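Report on the Visit to the Govonell Furniture Workshop

A delegation from the Stenitz Institute visited the Govonell workshop on June 14, 2024, at the invitation of its director, Junpei Kikuchi. The purpose of the visit was to review how work surfaces are selected and maintained, ahead of the refurbishment of our own teaching rooms in August.

The workshop occupies 2000 square feet on the ground floor of the former Laitinen warehouse. Mr. Kikuchi received the delegation at the main entrance and gave a short account of the firm, which produces 300 tables a year for schools and public libraries. Visitors were then shown the timber store, the cutting area and the finishing room. 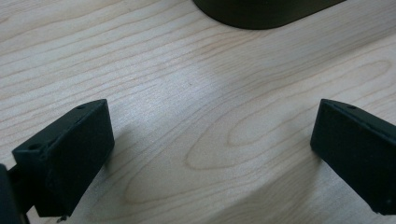

The institute has for several years recorded complaints about the tables in its ground floor rooms, chiefly regarding glare and stains. Juniper Oyelaran, head of facilities, raised both matters with the workshop staff. She asked in particular how a wooden tabletop in a light color, such as the one shown, would hold up under daily use by students. Mr. Kikuchi advised that the finish should be renewed every six years and that cleaning products containing bleach should be avoided. He also recommended that one table be ordered and tested before any larger purchase is made.

The delegation next examined the Golisar range, which is offered in seven heights. The two lowest are intended for primary schools and were not considered further. Members agreed that the fourth height would suit the reading room, subject to measurement of the existing chairs.

A written quotation has been requested from Govonell and will be circulated to department heads on receipt. The institute thanks Mr. Kikuchi and his staff for their time and hospitality.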